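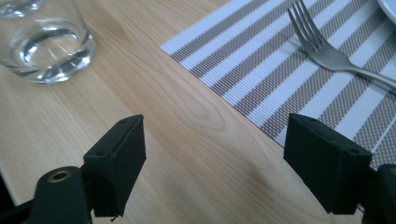
Fig. 1. Water glass on a pale wood tabletop.

Section 4: Setting up the Casetti water filter jug

Search the manual Search Clear All sections

Read this before you fill anything. First fill goes down the drain, so does the second. Takes 17 minutes all in, most of it waiting.

1. Wash hands. Take the cartridge out of its bag, keep the bag till you've checked the batch code (starts 1010, printed near the seal).

2. Soak the cartridge in cold tap water, fully under. Any deep bowl will do. Bubbles are normal. Wait till they stop.

Note: no hot water, ever. Hot water ruins the filter and the warranty wont cover it.

3. Rinse the jug, lid and funnel by hand. Mild soap. Not dishwasher safe except the lid, top rack.

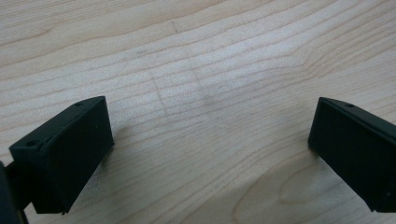

Hülya Öztürkmen

4. Drop the cartridge into the funnel, ribbed end down, and push till it clicks. No click = water runs round the side and you're drinking unfiltered. Pull out, turn a quarter, try again.

5. Fill to the line. Let it run through. Pour away. Do it again. Gray specks in the first jug are carbon dust, harmless, should be gone by the second.

6. Third fill is for drinking. Keep in the fridge, use within a day.

CAUTION: Only for water that's already safe to drink. Not for well water, not during a boil notice.

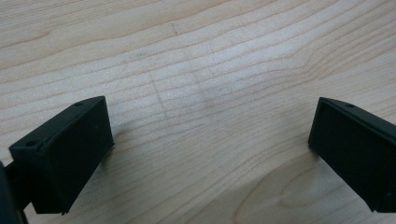

7. Set the reminder. Hold the lid button until the display shows 80, let go. Counts down one per fill. At zero it blinks, order a new cartridge (part 222, Oltstead spares counter or by mail).

Older Tekin lids have no display. Write the month on the sticker instead, e.g. April, and stick it under the handle where you will see it.

Slow flow? Usually trapped air. Take the cartridge out, shake it a few times under water and

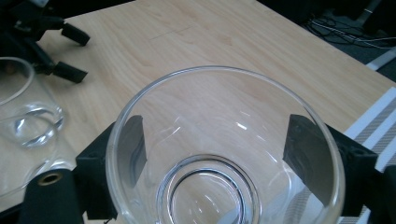
put it back as in step 4. Still slow after two tries, check the mesh on top for scale. Soft brush, no vinegar on the cartridge itself. Vinegar is fine on the jug, just rinse well. If thats no help either the cartridge is done, replace it early.

Going away? Empty the jug, leave the lid off. Repeat step 5 when your back.

Manual questions: Beril Bozkurt, Hullo Kitchen Help Desk | © Casetti | Back to top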